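Ultville Laundry Notes is a plain-text collection of washing, drying and mending notes for household textiles. It started as a folder of index cards and was typed up over one November. The notes cover home laundry only, with no dry cleaning and no industrial machines.

## What's in it

- `notes/` has one Markdown file per fabric type
- `stains.csv` lists stains, the fabric they were on, what was tried and how it came out
- `cycles.csv` is a log of wash loads
- `glossary.md` explains words that differ between care labels
- `mending/` has short write-ups on darning, patching and replacing elastic

The stain table has 905 rows. The cycle log has 3,000 rows, one per load. Rows were entered by hand by the people who did the washing, and the wording is theirs apart from spelling fixes.

## Columns in `stains.csv`

| Column | Meaning |
|---|---|
| `fabric` | Fabric name as used in `notes/` |
| `stain` | Free text, lower case |
| `age_hours` | Hours between the spill and the first treatment |
| `method` | Short text, steps separated by semicolons |
| `result` | `out`, `faded`, `same` or `worse` |
| `who` | Initials, or blank |

`age_hours` is often a guess. A value of 480 means "weeks ago, not sure how many" and should be treated as missing if you are doing any math with it. We should have used a blank. Changing it now would break two scripts that depend on it, so it stays.

`worse` mostly means the color came out along with the stain. There are also a few cases where hot water set it, mainly blood and egg.

## Terry and other looped fabrics

Looped fabrics have their own file because most of the complaints we get are about them. Towels go stiff, bath mats shed, and sock linings pill at the heel. The advice in `notes/terry.md` comes down to using less detergent than the cap suggests, skipping fabric softener, and shaking each piece before it goes in the dryer or on the line.

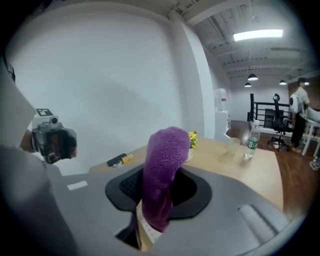 *Purple cloth with a looped, terry-like texture.*

Deep colors should be washed separately the first few times. Purple and navy gave us the most dye transfer in the log, and red gave less than we expected. If a loop gets pulled, snip it level with the others. Pulling it through to the back works on knits but will open a run in cheap terry.

Zinhle Shabalala wrote the first version of this file and still reviews changes to it. She prefers line drying and the text leans that way. The tumble drying section was added later by someone else and uses different load sizes, so don't compare the two directly.

## Columns in `cycles.csv`

`load_id`, `machine`, `temp_f`, `minutes`, `spin`, `detergent`, `line_or_tumble`, `remarks`

The `machine` column holds one of three short names: `nakano`, `clesto` or `nkosi`. These are the households the machines are in. Nkosi replaced its machine partway through the log and kept the same name. The switch is marked with `NEW` in `remarks`.

`temp_f` is the dial setting. We never put a thermometer in the drum. The Clesto machine has no degree markings, so "warm" was entered as 75 until we noticed that was far too low. Those rows have been left alone and flagged `dial?`.

## Known problems

- Wool is thin. Most of us wash it by hand and forget to log it.
- "Polyester blend" covers too much. Some rows under it are probably rayon.
- Detergent names were entered inconsistently. `detergent_map.csv` merges the obvious duplicates but was never finished.
- Roughly a third of the remarks are blank.
- All three households have hard water, and results with soft water may differ.

## Adding a row

Open the CSV in a text editor, not a spreadsheet program. Spreadsheets have twice turned our load IDs into dates. Add your row at the bottom, keep the column order, and run `check.py` before sending it in. If a fabric name isn't already in `notes/`, write `other` and put the name in the remarks.

Corrections to old rows are welcome if the load was yours. Otherwise leave the row as it is and open an issue with the `load_id`.

## License

Text and tables are CC BY 4.0. The scripts are MIT. Credit as "Ultville Laundry Notes contributors".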